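Posted in Household Notes
December 8, 2023

On the Keeping of Toothbrushes, and the Table in the Back Room

Readers of these notes will recall that the upstairs bathroom was taken out of service in order that the floor might be replaced. The work was estimated at two weeks. It has now entered its sixth, and I am informed by Mr. Harasym, whose firm is carrying it out, that the delay arises from the joists and may be expected to continue into the new year. The household has accordingly adopted interim arrangements, and I have been asked by several correspondents to set them down in writing.

There are five of us in residence at present. The downstairs washroom contains a sink, a toilet and one glass shelf of very modest depth. It was intended for guests. In the first days of the work all five toothbrushes were placed on that shelf, together with two tubes of toothpaste, a comb, and a bottle of contact lens solution belonging to my niece Marilou Tagle. The result was unsatisfactory. Items fell into the sink on a daily basis, and on one occasion a toothbrush was used by a person other than its owner. The matter was discussed over dinner at some length.

It was then resolved that nothing would be kept on the glass shelf except soap. Each resident would keep his or her own brush in a mug, and the mugs would live elsewhere. The location settled upon was the back room, which opens directly off the hall and is four steps from the washroom door.

Regarding the mugs

The mugs were drawn from the kitchen. I had supposed that any vessel would serve, and this proved incorrect. A tall travel cup was tried first and held the brush well, but the brush sank so far into it that the bristles touched the inner wall. A drinking glass was tried next and tipped over whenever a full tube of toothpaste was stood in it. An ordinary ceramic mug with a heavy base has given no trouble. The tube leans against the rim and stays there, provided it goes in with the cap down.

The mug I use myself is cream on the outside and a dark reddish brown within. It came from the set my mother bought at a church sale, of which two remain. The dark interior is of practical value in a coffee mug and of less value in a toothbrush mug, as dried toothpaste shows up on it very plainly. I have come to regard this as an advantage. A white interior would allow the residue to go unnoticed for longer than is desirable.

Mugs in this service are washed every third day in hot water with dish soap. They are not returned to the kitchen cabinet while the present arrangement is in force. Mr. Akande, our neighbor, was given coffee in one of them in the early days, and although it had been thoroughly washed, the fact was mentioned afterward in his hearing and I would not wish to see the situation repeated.

Regarding the brushes

A toothbrush should be rinsed under running water, shaken twice over the sink, and allowed to dry in the open air. The plastic caps sold for the purpose are suitable for a suitcase and for very little else. I had one from Barkudent, purchased for a trip in February, and after a week of continuous use the inside had a smell that I shall not describe.

Brushes are to be replaced every three months or when the bristles begin to spread. In this household the replacement date is written on the calendar beside the telephone, in pencil. Marilou has observed that she can remember such a thing without a calendar. She was unable to say when her present brush had been opened.

There remains the question of laying a brush flat on the table. I do it myself, when the mug is in the other hand or when I am hunting for my glasses, and I see no great harm in it for a minute or so on a surface that has been wiped that morning. It should not be left there overnight. A brush laid flat dries poorly on the underside, and a wet handle will mark the wood.

Regarding the table

The table deserves a few words of its own. It is a pale, light-colored wooden table with a fine straight grain and a round black hole near the edge, and it was bought secondhand through a listing on Poltwood from an office that was closing. Ikechukwu Ogunleye helped me bring it in through the side door, and we removed that door from its hinges to do so. It has served since then as a sewing table, a place for sorting the mail, and the surface on which birthday decorations are assembled. 

Light wood shows water marks readily. I treated the top with furniture wax when it arrived and have done so 18 times since, according to the notebook. The wax is of help, but it does not relieve anyone of the duty to use a coaster. I have asked that every mug in the back room stand on one. I record with some regret that compliance has been partial, and that the mug and the coaster are frequently to be found on the same table with a good hand's width between them. I include my own conduct in this remark.

The coasters themselves are a mixed group. Most were gifts. The one nearest my place is round and brown, with a small Eiffel Tower in the middle and a ring of very small lettering around the edge, and was brought back by Giorgia Pace from her anniversary trip. It absorbs a drip well and does not stick to the bottom of the mug when the mug is lifted – a failing of the glossy kind, which lift for an inch or two and then drop with a clatter at half past six in the morning.

Regarding toothpaste

The household formerly shared a single tube. Under the interim arrangements each person keeps a separate one, and I had expected the expense to rise. It has not done so to any degree I can detect. What has changed is the tone of conversation regarding the cap. I now press my own tube from the crimped end, fold it when it is almost empty, and am answerable to no other party.

Small tubes are preferable to large ones for keeping in a mug. The large family size overbalances all but the heaviest. Those who have only the large size in the house may stand it in a jar by itself – a clean jam jar is adequate – and keep the brush separately.

Mr. Harasym has asked whether we would like a recessed cabinet built into the upstairs wall while it is open. The price he has quoted is fair, and the depth would allow for five mugs in a row with the door closed. I have requested a drawing and expect to reply to him within the week.

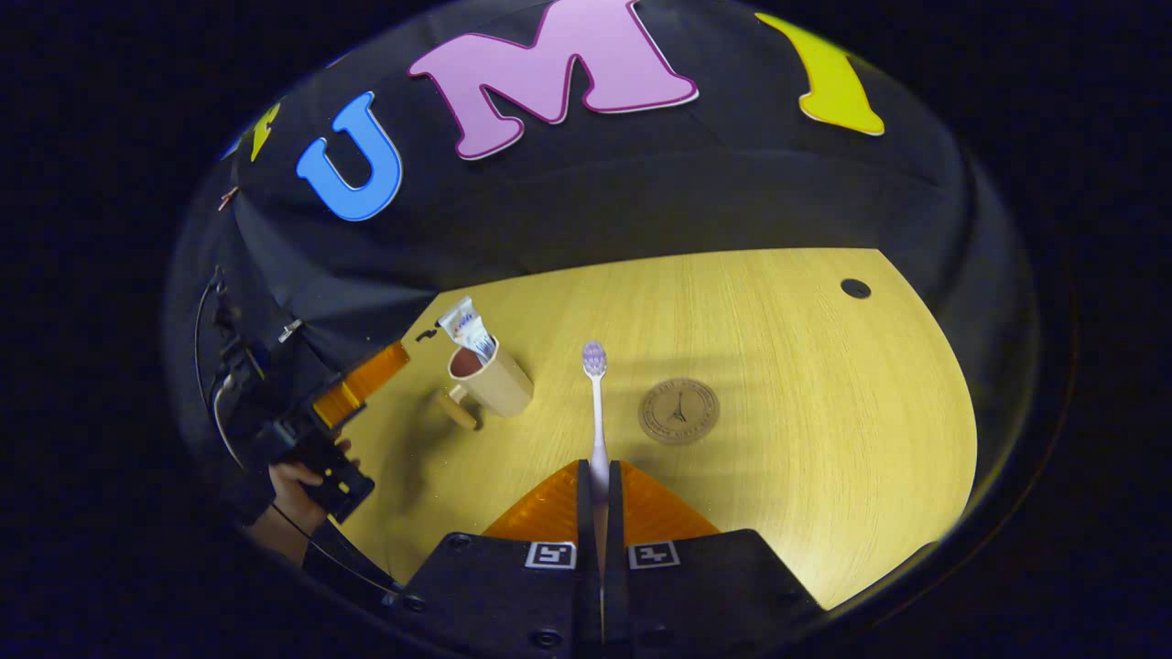 In the meantime I have ordered a second shelf for the washroom, deeper than the first, to be mounted beside the mirror at a height Marilou can reach. It will hold hand towels. The mugs will remain in the back room until the upstairs floor is down and the grout has cured, and a further note will be posted when the drawing has been received.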